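Notebook, Povholm bench, December
Equipment plan, second pass

Sunday evening. I write this before the call with Stollero, so that I don't mix the numbers again as I did on the last call.

What we have to decide: how many sets of hand-held grippers we order for the folding work, and what we order with them. One set is two grippers, left and right. The budget line for this part is closed at 92 hundred. I asked if it can move and the answer was no, it can't move before spring.

Offers on the table:

Stollero: complete sets, spare pads included for the first year, delivery 18 working days. Price is good only if we take more than one set. Their paper does not say who pays the return transport if a set arrives damaged. To ask.

Barrientos: cheaper per set, but mounting parts are separate and the pads also. When I add everything the difference becomes small. Delivery "on request", and I don't like this.

Kolstead: only rental, by the month. I had put them aside, but Luzius wants them back in the comparison. See further down.

Wear. I went through our own sheets for the last period. The pads are what we replace most. Pivot screws come loose but can be tightened, so I don't budget for them, only a tube of thread lock and a good small driver (the one in the drawer has a round tip now, please do not use it any more). I put 20 pairs of spare pads in the plan. Puffer jackets and plush are slippery in a different way from denim, and I don't know yet if one type of pad is enough for all. If we need a second type, the 20 must be divided, and then it is tight.

Garments. This was forgotten in the first pass! Clothes also cost money. I propose to buy second-hand and to set a fixed sum for each category: jackets, trousers, knitwear, small items. Jackets are the expensive category, and the one where we have the fewest. Blankets we can rotate between beds, but I would like some plain ones too, with short pile, to compare.

Storage. Each set needs its own case. Now they travel in one box with towels between, and I found a scratch on a plate. Cases are not in any of the offers. I take a price from the shop in town.

Charging and cables: nothing to buy, we have enough. Only labels.

Jacket folding on the plush blanket, for the garment line of the plan: 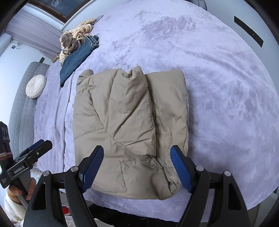
Luzius Reisinger answered to the draft that I count too much on buying. According to him we should rent from Kolstead for 2 months, keep strict wear sheets, and only then choose between the other two. He also finds that garments should come out of the consumables line and not out of equipment, which would free enough for a third case.

I agree about the consumables line and have already moved it. About renting I am less sure. Two months of rent is money we don't see again, and the pads wear the same on a rented gripper. On the other side, we would learn if one pad type is enough before we sign for 20 pairs. I will make the table again with a rental column and send it to him.

To ask Stollero on the call:
- return transport, who pays
- can the spare pads be of mixed types
- is the price for more sets still valid if the second set is ordered in spring
- 18 working days from order or from payment

To do on our side:
- new sum with garments under consumables
- price for cases
- written delivery time from Barrientos, otherwise I take them out
- order the driver and thread lock now, it is small money and does not need to wait for the rest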